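A Hand-Held Gripper for Recording Household Tasks: Report on the Build

Hegedűs
July 2020

1. Aim of the project

The aim was to build a pair of hand-held grippers that a person could use to pick up clothes, sheets and other soft items, so that the movement could later be copied by a small robot arm. The project was called Pralo. It was started in November in a shared workshop and finished at home, as the workshop closed in the spring before the second gripper was assembled.

The brief given by the course asked for a working mechanism, a record of the costs, and some evidence of use outside the workshop. Software was not marked. This report therefore covers the mechanism, the pads and the first tests, and says little about the recording side.

2. Choice of mechanism

Two designs were compared at the start. The first used a rack and two sliding jaws. It was simple to draw and the jaws stayed parallel, but the slides jammed whenever lint got into them. A gripper meant for laundry will meet a lot of lint, so the slides were dropped after a short trial.

The second design used linkages. Each finger is carried on long bars that turn on pivot screws, and pulling the trigger in the handle draws both sides in together. There is some play at the joints, which the slides did not have, but a linkage can be brushed clean in a minute and goes on working when it is dirty. The outer bars had triangular openings cut in them to save weight. The first set of bars had no openings and the gripper felt heavy at the front after a few minutes of folding.

3. Parts and workshop work

The linkage bars and handle were printed on the workshop machine. Test pieces were cut first from Curavwood offcuts on the scroll saw, to check the lengths before using any filament. This was worth doing. On the first pair of wooden bars the holes were in the wrong place and the fingers crossed over each other when closed.

The pivot screws came from Ulov along with the washers. The washers supplied were too thick and had to be rubbed down on wet and dry paper. The screws loosened in use until thread lock was added. Too much thread lock was put on one joint and it had to be warmed with a hairdryer to free it.

The full cost of the parts came to 900 crowns for each gripper, leaving out the camera, which was on loan from the department. The limit set by the course was 3000 crowns for the whole project, so there was enough left to reprint one handle with a thicker wall where the first had cracked near the trigger.

4. The pads

Most of the time went on the pads. The bare finger tips slid off cotton. Four materials were tried: bicycle inner tube, foam draught strip, a cut-up washing-up glove, and a cast rubber pad made in a printed mould.

Inner tube gripped well but left black marks on light fabric. Foam strip tore. The glove rubber was good for the first hour and then worked loose from the glue. The cast pad was the best of them and was used on both grippers. Its surface has a texture copied from the mould, and it is soft enough to bend a little around a folded edge. The blue colour is from the pigment that was in the cupboard.

Casting the pads took 5 attempts. In the early ones air was trapped along one side, and the pad peeled away there under load. Pouring more slowly, and tapping the mould on the bench for a while afterwards, cured most of it.

5. Tests at home

Tests were carried out in a bedroom, using the bed as the work surface. This was lower than the bench used before and it changed how the grippers had to be held. At bench height the wrist stays straight. Over a bed the user leans forward and the wrist bends, and the trigger becomes harder to pull fully. A longer handle would help.

Three kinds of item were used: jeans, knitwear and bed linen. Jeans were the easiest. The seams are thick and give the pads something to close on. Knitwear was also easy to lift, but it stretched, so the far side of the garment stayed on the bed while the near side came up. A thin cotton sheet was the hardest. When the sheet lay flat there was nothing to take hold of, and the pads had to be pushed down and closed together to raise a small fold first. With practice this worked more often than it failed.

Using one gripper in each hand was slower than expected. The two sets of bars knocked against each other when both hands worked close to the same edge. Keeping the hands further apart and pulling the cloth tight between them gave better results, and this is how the remaining folds were done.

The view from the camera was wide enough to take in both fingers and most of the room. Straight edges come out curved near the sides. For judging where the pads are this did not matter much, but it will need correcting before any distances are measured from the recordings.

6. Problems remaining

The play in the joints has grown with use. It is now over a millimetre at the finger tips, measured with the gripper half closed. Metal bushes would probably fix this, at some cost in weight.

The trigger spring is too strong for long sessions. A weaker one has been ordered but had not arrived by the time of writing.

The pads pick up fluff and lose grip as they do. Wiping them with a damp cloth restores it, and they should be left to dry before the next fold is tried.

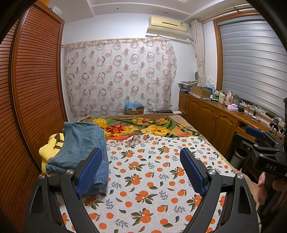
The next handle will be printed with a longer grip and a slot for swapping springs without taking the trigger out. The drawings for it are finished, apart from the position of the lower screw, which depends on the length of the new spring.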